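Filed under: Software > Manipulation > Questions we keep getting

Kitchen Counter Stack: FAQ

I'm Tincuța Tănase and I look after the planner and most of the glue code in Inga, our open source package for tabletop manipulation. Sang-wook Gil does perception, and he has read this page and grumbled at two of my answers. If your question isn't covered, open an issue and tag it "counter".

What does Inga do, in one paragraph?

It takes camera streams and a task written as a short text file, and it gives you arm trajectories. In between there's a perception node that keeps a list of objects and surfaces, a planner that picks the next move, and a controller that carries the move out and complains if things go badly. You can swap any of them. People mostly swap the perception node first, and Sang-wook tries not to take it personally.

Do I need a wrist camera?

You can run without one, but I wouldn't. The outside view is great for working out what's on the counter and where you might go. It's much worse at the last few inches, when the arm is blocking the thing you care about. We fuse both, and the wrist view gets more say as the gripper gets closer. The weight is a plain curve in fusion.yaml, so please do play with it!

Why is the marble counter such a big deal in your release notes?

Oh, the marble. Our first surface model was trained on plain desks, and the gray veins gave it fits. It kept finding edges in the middle of the counter, and every edge looked like it might be the rim of something thin and flat. We ended up adding 3000 frames of patterned counters to the training set and changing how the edge score works, so a line has to come with a depth step before it counts as an object boundary. A flat cutting board is the hard case, because the depth step is tiny. For boards we lean on color and on the straight sides instead.

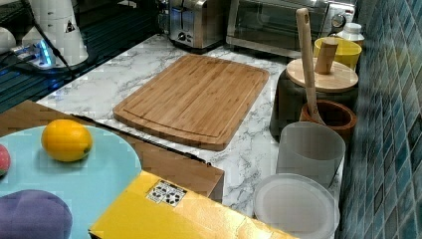
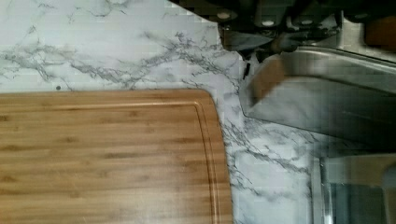
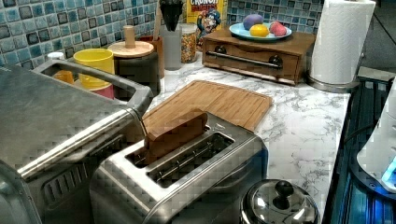
One kitchen counter, three views. The middle one is from the wrist camera.

How do you handle shiny stuff like the toaster and the oven?

Carefully, and with some cheating. Depth on brushed steel comes back full of holes, so for big appliances we fit a simple box and let the planner keep clear of the whole box. The toaster gets special treatment because you might want to reach into it. Its slots are marked as regions you're allowed to enter from straight above, and the rest of it is off limits. The wooden bread slice standing in the rear slot is a nice test here: the planner has to believe there's something graspable sticking up out of an object it otherwise wants to avoid.

Pot lids with a knob get the same trick. The knob is graspable, and the dome is an obstacle until you say otherwise.

Can it tell toy food from real food?

Nope, and it doesn't try. The yellow one on the blue plate is "lemon" in my task files because I typed "lemon". The label comes from you, the perception node matches it to whatever fits best, and you get a score back. If two things score nearly the same, the planner stops and asks. You can turn the asking off with confirm: never, but then please don't send me the bug report.

My planner hangs when there's a cluttered row along the back wall. What's going on?

Probably the grasp sampler. By default it draws 300 candidate grasps per object, and when cups and canisters are packed close to each other nearly all of them collide with a neighbor. It throws them away, draws more, and around it goes. Try these:

Set sampler.approach to "top" for anything with a lid or an open rim.
Lower the padding on the neighbors. The default is generous.
Mark things you'll never touch as "static" so they get merged into one obstacle.

Relu Radu has a branch that does the merging for you. It's good, but it needs tests before I'll merge it. (Relu, if you're reading this: Wednesday?)

What about motion blur in the wrist view?

We score each wrist image for blur and drop the contribution of any region that's too smeared, so a fast-moving thing in one corner doesn't spoil the still board in the other. Older versions dropped the whole image. If you're still on one of those, upgrade - this change alone made our tracking a lot calmer.

Will it run on my laptop?

The planner will, happily. Perception wants a GPU. Without one you can still replay recorded sessions, and that's how I do most of my own debugging, usually on the couch.

How do I know if my calibration is off?

Run the overlay tool and look at something with long straight sides. I use the cutting board every time. If the drawn outline sits neatly on the board in the outside view but slides off it in the wrist view, your hand-eye transform needs redoing. If it's off in both, start with the camera intrinsics.

Is Inga tied to Purnent arms?

No. The Purnent driver is the one we test the most, and there's a community driver for Bitus that Petrică Coman keeps alive. Anything that accepts joint position targets should work once you write a small adapter. The adapter template has comments in it now, after issue 148 (fair point, whoever you were).

Can I use your task files for my own counter?

Please do! Just change the surface heights and object names before the first run, and start with the speed limit low.

Related
Writing your first Inga task file
Hand-eye calibration, the slow and careful way
Sorin Zamfir on replaying sessions without a robot
Notes from the Trerwood meetup
Release notes: blur scoring and slot regions

Last updated: January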